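4.2 How players got stuck, and what they did about it

We were a little surprised, and I'll admit rather pleased, by how patient people were with Undar. Of the 270 players who opened the first sliding-block level, 204 finished it without a hint, and most of the rest came back to it later in the same sitting. Iso, which uses the same rules on a slanted board, was a harder sell. Players told us again and again that they could see the solution "in their heads" but lost it as soon as they moved a piece (a feeling anyone who loves these puzzles will know well!).
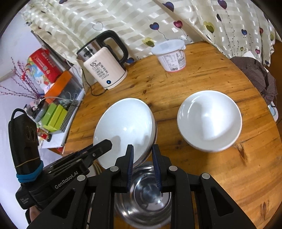

Figure 3. Wooden table with a white bowl and two black grippers.

Following Beaulieu, we counted a player as stuck after 4 minutes with no new position reached. By that measure the middle levels were the real trouble, and the last ones, which we had built to be cruel, were often solved in about 8 minutes. Our best guess is that by then people had learned to work backward from the goal, a habit that Maslow's tutorial teaches outright and that ours left them to find on their own. 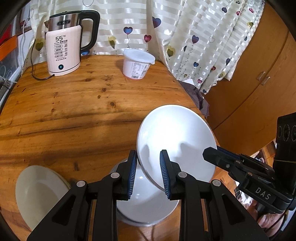 Figure 4. Tabletop with knots in the grain, and a curtain at its far edge.

We would gladly have tested more levels in February, but the undo button needed fixing first.

3 comments · 8 shares

Nayeli Esquivel: Is the Iso level set still up anywhere? I'd love to try it with my students.

puzzlebox: The middle levels of Undar ate my whole weekend.

tomk: Please keep the undo button!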